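July 2026

I have plates! Proper plates, heavy ones, enough of them that I can have people over and everybody eats off something that belongs with everything else. I've been grinning about it since I got up, and I'm writing it down before I lose the details, the way I lost all the details of moving in here back in February (I have one entry from that whole month and it's about a drain).

So. The old set finally went. It was never a set, it was what was left of three sets, plus the two big white ones with the blue edge that I bought in a hurry and never liked. The blue edge had gone patchy and one had a chip right where your thumb goes. I kept the one small one from 1967 because it has the date on the back and because it is exactly the right size for toast, and the rest I wrapped in newspaper and took down to the charity shelf. The box was so heavy I had to put it down twice on the stairs.

The new ones are from the pottery seconds sale out at Stokden. I'd been meaning to go for years. It's held in a long shed behind the workshop, you get there on the bus and then walk along a lane with no shade at all, and by the time I reached the door my shirt was stuck to me and I didn't care one bit. Tables and tables of the stuff! Mugs at one end, bowls down the middle, and all the dinner plates stacked at the back where you have to squeeze past everyone to get at them. They call the line Monti. Thick rims, a good foot underneath, and that soft matte glaze that isn't quite the same on any two.

I had told myself gray. I'd decided on the bus, gray, all gray, sensible, goes with everything. Then I picked up a teal one and that was that. It's such a good color, dark, a bit like a pond, and it changes completely when you tip it toward a window. I put it back. I walked all the way down to the mugs. I went back and it was still there, and I tucked it under my arm and felt so pleased with myself. After that I just let myself mix them, grays and pale greens and the teal, and I think it was the best decision I've made in this apartment.

The other thing I learned is that you choose plates from the bottom. There was a woman ahead of me turning every single one over and running a finger around the foot, and I started copying her. A rough foot will scratch a table and it will scratch the plate you stack it on too. I put back a lovely green one for that reason, with real regret. I also did the wobble test, flat on the table, one finger on the rim, and you would not believe how many rock. Being seconds, they all have something. One of mine has a pinhole in the glaze near the edge and I already like it best for that.

I paid 28 for each of the big ones, and I'm not going to do the total here. I did the total on the bus home and then I looked out of the window for a while. The man at the till put one on the scale for me when I asked if they were oven plates or just for the table, and it came to about 600 grams. Carried home in a backpack, that's a lot of supper. My shoulders are still telling me about it.

Oh, and they're fine in the oven up to a gentle heat, he said, so warm plates in winter. I've never once owned a plate I dared to warm!

The cupboard had to be redone, of course. The old shelf was set for thin plates and the new stack wouldn't go in with the bowls above it, so I took everything out and moved the shelf up two pegs, and then the glasses didn't fit, so the glasses have gone to the other side with the Enik jars, and the jars have moved down by the flour. It took most of the evening and I enjoyed every minute of it, with the radio on and all the doors open. I found the lid of the little casserole. It had slid down behind the baking trays and I'd been using foil all this time.

I lined the shelf with the cork sheet I had left over from the desk, and cut circles of felt to go between the plates. The circles are not very circular. 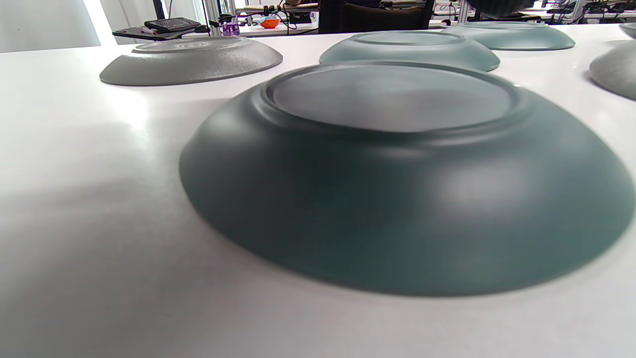
What I keep coming back to is how good they are from underneath. I never gave the back of a plate a thought before this week, and now I think I could be perfectly happy with a row of them face-down. The foot makes such a neat ring, and the slope from there out to the rim is lovely, much nicer than on my old ones, which were flat as lids. I said this on the phone to my sister and she laughed at me for a good long time.

Supper off them for the first time tonight. I made the tomato thing with the white beans, mostly because I wanted to see red against the pale green, and it looked wonderful, and then I had seconds so I could try it on the gray. Gray is better for tomatoes. Green is going to be for eggs, I can tell already. The teal I'm saving for something pale, fish maybe, or that lemon rice.

Still to do: find a bowl or two that will sit with them. Ovico has a wide shallow one that holds 320 ml, which sounds small to me for soup but might be right for salad on the side. I want to hold one before I decide. Also more felt, and a better pair of scissors, and write the potter's washing advice on a card before I forget it (no steel wool, warm water, don't leave them soaking overnight).

The plates from supper are in the rack now. I'm going to dry them by hand and put them away myself, felt and all.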